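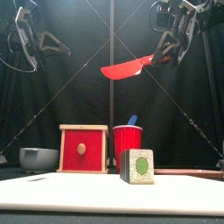 Give it until August and you'll never put away a knife again, came the answer, though what I'd asked was whether there was somewhere I could hang my wet coat.

I hung it on the back of a chair. Brosia had sent me out to Dustness with a notebook and a tram fare, because I'd run their kitchens for long enough to be considered hard to impress, and because the last person they'd sent anywhere had come home with a potato peeler the size of a chest freezer. It was still in the loading dock at the Sangkhawat shop. The pigeons liked it.

I'd pictured something with a face. I got a table with black cloth hung round it and a pair of arms coming in over the top, and some red plastic cutlery of the sort you find in a picnic set. The right arm had the knife by the handle. The left arm had nothing and seemed content with that.

"What's the job?" I said.

"Tidying."

"Tidying what?"

"The table."

I looked at the table. I have had fifteen-year-olds on their first shift, sick with nerves, who could have cleared that table into a tub while telling me about their weekend. I wrote down *tidying* and underlined it.

They gave me tea. It was good tea, and somebody had washed the mug by hand, I know because I asked. The sink in the corner had a dishrack beside it and a roster taped to the tiles, and in the time I was there three different people wandered over and rinsed something without once looking at the arms.

"How often does it get it right?" I said.

Out of 327 goes, I was told, it was doing very nicely.

"How many is nicely?"

That depended on what you called a go. If the cup fell over and the knife was in it, was that a go? There'd been a long meeting on the question. I said that in my kitchen if the cup fell over you picked up the cup.

A woman in a green jumper wrote that down, which made me feel better about her.

What I wanted to see was a greasy tray. I wanted a fork with egg dried in the tines, a lid that didn't match its tub, a tea towel. I'd brought a tea towel in my bag on purpose, one of ours, with the hem coming off. When I put it on the end of the bench the room went a bit quiet.

"Cloth's next year," the jumper said.

"It's all cloth," I said. "Half of it's cloth. Who wipes down?"

She turned the tea towel over and folded it in four and handed it back to me, and I don't think she noticed she'd done it.
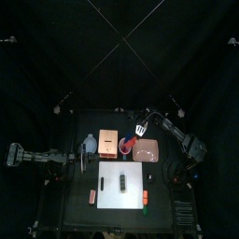 After lunch they moved on to the spatula. I'll be fair and say I leaned in. There's something about watching a thing be careful. The slotted end hung there over the clutter and I caught myself holding my breath for it, the way you do when a toddler carries a full glass. Then I remembered that I don't pay toddlers.

"What would one cost us?" I asked.

They said Kulter would be handling the pricing. I rang Kulter from the hallway and was told 50 a day on a lease, per arm, and you had to take both arms. I asked was that with somebody to stand next to it. There was a pause with typing in it. Somebody to stand next to it was another 910 a month.

"And can that person put away a knife?" I said.

They said they'd get back to me.

My report was a page. Brosia likes a page. I dated it 9 Dec 2021 and wrote that the staff were pleasant and that the thing could hold a utensil in the air. I wrote that I had seen no grease. Under *Recommendation* I put that we should ask again once it had met a tea towel, and in the meantime could the Sangkhawat shop please have a second dishie for the Christmas bookings, as I had requested in August, and a proper tub trolley, and could someone come for the peeler.

They approved the trolley.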